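Speaker notes - "How much of that number is the table?"
Slot: 23 minutes plus questions. Ileana Furtună

Slide 1 - Title
Thank Irina Dinu for the invite. Say up front that I like this method and still don't believe the headline result. Both can be true. Don't apologize for it.

Slide 2 - The claim
Prasura is a policy trained on teleoperated demos, picking and placing small objects by name. "Put the marker in the pencil cup" is the kind of instruction we mean. The claim is that it generalizes to objects it never saw in training. The word "generalizes" is doing a lot of work. Pause there.

Slide 3 - What we reran
Same arm model, same gripper, our own lab. We kept their prompt wording. Training set has 14 object types. Our test set adds 9 new ones. Read the setup off the slide, don't improvise, I always get the order wrong.

Slide 4 - The layout problem
Every demo I looked at has items spread far apart on a clean white surface. Nothing touches, nothing leans on anything. A fruit, a pepper, a cup, big gaps between them. With a layout like that, "find the object" is close to "find the colored blob."
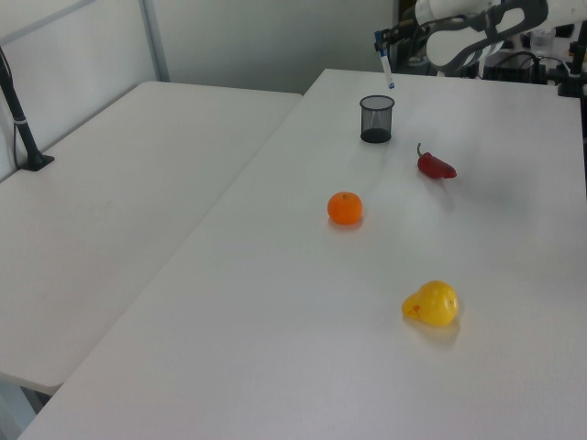
So the first thing we did was break the spacing. Same objects, pushed together until they touched. Success dropped hard, and it dropped for the training objects too. That bothers me more than the new-object result. If a policy has learned what a mandarin is, a neighbor shouldn't make it forget.

Slide 5 - Swapped names
Ask for something that isn't on the table. The policy should stop, or at least hesitate. Ours went for whatever was closest in color. Bara, the older baseline, did the same thing, a bit slower. Let people laugh if they want to, then move on.

Slide 6 - What does hold up
Be fair here. The grasps themselves are good. Thin objects held upright used to be miserable and Prasura handles them well. Releasing over a narrow opening is also better than Bara, and I checked that one twice, as I didn't want it to be true.

Slide 7 - What I'd want in the paper
A crowded condition. An absent-object condition. Failures sorted by type, with the videos. Resets done by someone who doesn't know which policy is running - we only did this from December on, so treat our early runs with the same suspicion.

If Auer asks about lighting: we changed it in 2 sessions, which proves nothing. Say so.

If someone brings up the Zorkdale numbers: different gripper, different scoring, partial credit for a touch. Can't be compared with ours.

Slide 8 - Contact and data link
Leave this up during questions. Check that the link works before the session starts.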